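Skurnilgate: Frequently Asked Questions

What is Skurnilgate?
Skurnilgate is our method for learning to grasp shiny objects from a wrist camera alone. It was developed by Yi-chun Kong in the Gurimum project.

Why do shiny objects need a separate method?
A policy which sees only the wrist view can take a reflection for a real thing. With a dark phone screen this happens often -- the gripper approaches, its own mirror image grows, and the policy slows down or turns away.

How did you collect the data?
We recorded 1198 demonstrations by teleoperation. In 751 of them the object has a glossy surface. Phones are the hardest group, as the glass fills most of the view at the moment of the grasp.

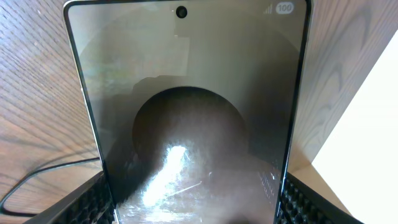
Wrist view with a phone between the fingers. The dark round shape on the screen is the reflection of the gripper.

Do you remove the reflections from the images?
No. We tried this in January and the results became worse. Now we train a small extra head that marks the pixels it believes are reflected, and the policy receives this mask together with the original image.

Does strong glare also work?
Only partly. When a white streak covers the edge of the object, the mask is not reliable. We are still working on this problem.

How many cameras do I need?
One, on the wrist. For the baseline in our report we used 4 cameras.

Can I use other fingers?
Yes, but please record new demonstrations. The mask head learns the shape of the gripper, and with different fingers it makes mistakes.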